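Chapter 11
Sleep and the Working Body

In January the town of Gellusdale changed the hours of its bus drivers. The early shift moved from four in the morning to six. Drivers reported fewer headaches, and many of them said that they ate breakfast again. The question of this chapter is why two hours should matter so much.

Most adults carry an inner clock with a period a little longer than one day. Morning light corrects it. When a person gets up long before the light, the clock is not corrected at the proper time, and sleep becomes short and broken.

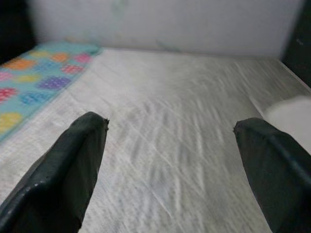

Short sleep has also a cost for memory. What we learn during the day is sorted at night – mostly in the deep stages, which come early – and later sleep seems to help with skills of movement. We return to this in the section on learning.

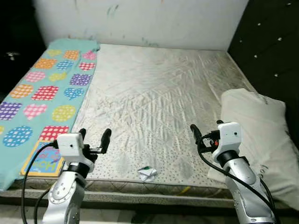
Samah Shehata
Lecturer in Health Studies, Noonan College

Before you read further, keep a sleep diary for one week. Write down the hour when you lie down, the hour when you wake, and any nap. Do not try to improve your habits yet. You will need the diary for the exercises on page 206.

Key terms: inner clock, deep sleep, sleep debt, shift work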